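Sparkle Slides and Other Summer Pairs

Welcome to the July page of our small gallery. My name is Macarena Rivas and together with Dzifa Amoah I keep the Lusano shoe room, where we clean, repair and lend out shoes for weddings, dance evenings and stage shows. Many people write to us and ask about the shoes, so I put here some notes for those who want to come and try. My English is learned from books and from customers, please be patient with it.

The pair on this page belongs to the group we call Dunevine. In this group we keep all open shoes which you can put on without a buckle. They are the most asked for between June and September, and they come back with sand, with grass, and one time with a whole wedding ribbon inside.
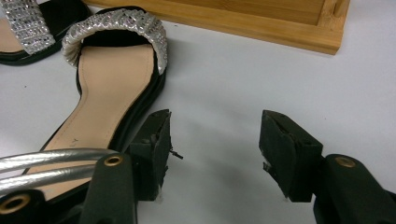 Rhinestone slides on the pale table. Black sole edge, tan insole, silver stones across the strap.

I like the strap of this pair very much. It is wide and a little puffy, and the stones sit in close rows, so the light makes white and grey sparkles, with a darker one in between. With such a strap you do not need other jewelry on the foot. Dzifa prefers them with a long plain dress. I prefer them with jeans, and we will probably never agree.

How we clean stones like these: a soft baby toothbrush, lukewarm water and one drop of dish soap. Brush along the row, never across it. Dry with a cotton cloth and leave the shoe open to the air for the night. Please do not use the hair dryer. The glue under small stones becomes soft from heat, and then we are on the floor looking for them.

The insole needs a different care. Take a damp cloth with nothing on it, and go gently over any printed letters, they rub away faster than you think. For the black edge of a sole a normal white eraser is good for the gray marks.

In the other groups we have the following. Ranar is for closed shoes with a low heel, for people who must stand all the day. Nigatu is for evening, with high heels and thin straps, and we lend these only after you have walked in them in our corridor. In the three groups together there are now 100 pairs, in the usual sizes and in a few unusual ones.

To borrow a pair costs 25 for one weekend, and the cleaning is included. If one or two stones are lost, we do not charge for it. We keep a jar with 3,000 loose stones in clear and silver, and Dzifa can set a new one while you wait, if you come before 4 p.m.

The pictures of Ranar and Nigatu will have their own pages when the sorting of the shelves is finished. Until then you can write to us with your size and the color of your clothes, and I will answer which pairs are free.

Contact: Lusano shoe room, by message or at the door | © Lusano, all pictures and texts | Back to top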